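**Equipment planning for two-arm household robots** is the process by which a laboratory, school or small company decides what to buy, in what order, and how much money to hold back when setting up a station for robot work in kitchens and living spaces. The subject covers the arms and grippers, the computers that run them, the furniture and household goods they handle, and the running costs that follow the first purchase. It is usually treated separately from planning for factory automation, where the work cell, the part and the cycle time are fixed before any equipment is ordered.

## Background

Budgets for early household stations were often copied from industrial ones. The arms took most of the money, and the room was treated as something already paid for. Groups that worked this way tended to run short in the first year. Cables wore through, finger pads needed replacing, and the supply of bowls, trays and packages had to be renewed more often than planned.

A planning guide by Kyu-ri Cha, written for the Trustville teaching workshop, divided the cost of a station into three parts: the machine, the room and the upkeep. The division was later taken up by the Mekonnen group of training centers and is now common in purchase requests, though the names of the parts vary. Cha's guide recommended that the three be approved together, so that a station would not be delivered to a room with no budget to keep it running.

## Scope of a purchase

### Arms and grippers

Two arms are normally bought as a matched pair from a single supplier. A matched pair allows one set of spare parts to serve both sides and reduces the time spent on setup. The main figures compared in a quotation are reach, payload at full reach, repeatability and noise. For kitchen work, reach is often the deciding figure. An arm that serves a tabletop well may not reach a low shelf or the space under a table, and a buyer who expects both kinds of work must ask for the working range at floor height as well as at counter height.

Two-finger grippers are the usual first choice. They are cheaper than hands with several fingers, easier to repair, and able to hold the rims, handles and edges found on most kitchen goods. Thin metal rims are a known difficulty, as the contact area is small and a smooth surface can slip or turn between the fingers. Suppliers offer replacement pads in several grades of softness, and a first order generally includes more than one grade.

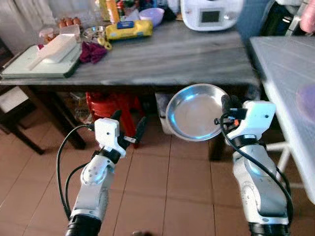

Payload figures should be read with the gripper included. A supplier may state the load at the wrist flange, in which case the weight of the gripper, its mount and any attached camera must be subtracted. The remainder is what the arm can lift. The Zeltholm purchasing notes advise buyers to ask for this number in writing and to test it with the heaviest item on their own list before accepting delivery.

### Cabling

Cables are a small part of the purchase price and a large part of later downtime. On arms with external cables, each cable needs enough slack for the wrist to turn fully, but a loop that is too long can catch on furniture. Planners commonly order one full spare set per arm. Arms with internal cables avoid the snagging problem but cost more to repair, and the repair may require returning the arm to the supplier.

### Furniture and household goods

The room budget covers tables, stools, shelving, storage, small appliances and the items to be handled. Furniture is often bought secondhand. Mixed table heights and surfaces are considered useful, as a robot trained at one table may do poorly at another. Leg positions should be checked before purchase if the work includes reaching below the tabletop.

Household goods are divided into durable and consumable items. Durable items include bowls, trays, utensils and appliances. Consumable items include packaged goods, cloths, sponges and food. Eggs and other fragile foods are costed as consumables whether or not they are expected to break. Some groups use empty packages or weighted substitutes, which lowers the cost but changes how the item behaves when gripped.

Floor covering is seldom replaced for a new station, but it affects the choice of base. Ceramic tile is hard and easy to clean. Its grout lines can cause small vibrations in a wheeled base, and the tile itself will damage most items dropped on it. Mats may be budgeted for work with glass.

### Computing and storage

A station needs a control computer and, if the work is recorded, storage for the recordings. Storage is the item most often underestimated. The need depends on the number of cameras, the image size and the hours worked per day, and it grows for as long as the station is in use. Plans that cover only the first few months usually have to be amended.

## Typical budget structure

There is no standard ratio between the three parts. The Trustville guide suggested that upkeep be set at 12 percent of the machine price per year, with the room budget worked out separately from a written list. The Mekonnen centers, whose stations were used for longer hours, reported that 38 percent of their first-year spending went to items other than the arms and computers.

A smaller fund is often kept for purchases that cannot wait for approval. At Trustville it was set at 500 dollars per station and used mainly for replacement goods, fasteners and adhesive pads. Any amount left over was carried into the following year.

Training time for operators is sometimes placed in the machine budget and sometimes in staffing. Either is workable if the hours appear in only one of them.

## Buying, leasing and sharing

Outright purchase is usual where a station will be in use for several years. Leasing is more common for trial projects and for groups that expect to change arms. Lease terms vary on who pays for wear to the grippers and cables, and this point accounts for many disputes at the end of a contract. Skornard, a regional leasing firm, lists pads and external cables as wear items paid for by the customer, while joints and motors are covered by the lease.

Sharing a station between groups lowers the cost for each but requires agreement on the room. A change in the position of a table or shelf may be of no concern to one group and may spoil a month of work for another. Shared stations therefore keep a floor plan with marked positions, and some divide the year into blocks during which one group controls the layout.

## Timing

Delivery of arms commonly takes longer than delivery of any other item, and roughly 9 weeks is a usual figure in planning documents. The room can be prepared in this period. Electrical work, where needed, is scheduled first, followed by furniture and then household goods. Perishable items are left until the arms have been accepted.

Groups tied to an academic year often place orders before July so that the station can be tested before teaching resumes. Later orders may still arrive in time, but they leave little room for faulty parts to be exchanged.

## Common planning errors

The Zeltholm notes record several errors found in past purchase requests. The most frequent was a missing allowance for spare grippers. Others included tables too deep for the arms to reach across, power outlets on the wrong side of the room, and doorways too narrow for a wheeled base. One request listed a full set of kitchen appliances but no shelving to keep them on.

The notes also warn against buying household goods in a single matching set. Sets are cheaper per piece, but they give little variation in size, color or finish, and most groups that bought them later added mixed items from secondhand stores.

## See also

- Gripper maintenance
- Equipment leasing
- Mobile robot bases
- Workshop layout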